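Fórum Fodier > Cozinha > Arrumação da bancada

ralador76: Comprei a chapa verde furada da Viltus para escorrer loiça. O meu cunhado diz que é feia. Ele usa um balde.
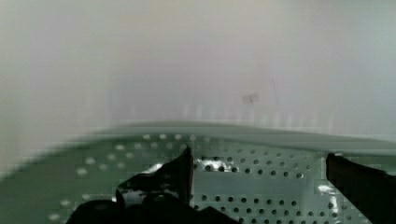 Pode ir à máquina?
Pode, no cesto de cima e sem pastilha abrasiva.

tampa_perdida: Feia é. Mas o crime é deixar o ketchup deitado no prato.

ralador76: Deitado sai mais depressa.

tampa_perdida: Sai, sim, para a toalha.

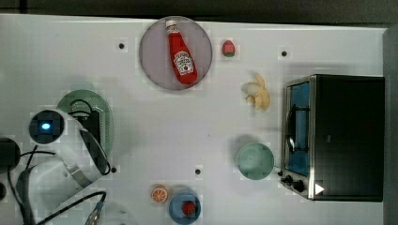

Ketchup no prato, morango ao lado, forno à direita.

pires_lascado: Discordo dos dois. Tirem o forno, que come meia mesa, e cabe tudo. 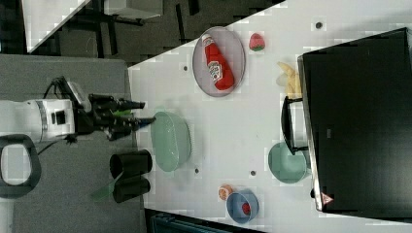

mesa_posta
Moderador, secção Cozinha

O forno fica. Já tivemos 76 respostas sobre isto em fevereiro e acabou em insultos a uma torradeira. A taça verde grande, essa, eu punha no armário.

pires_lascado: Qual armário?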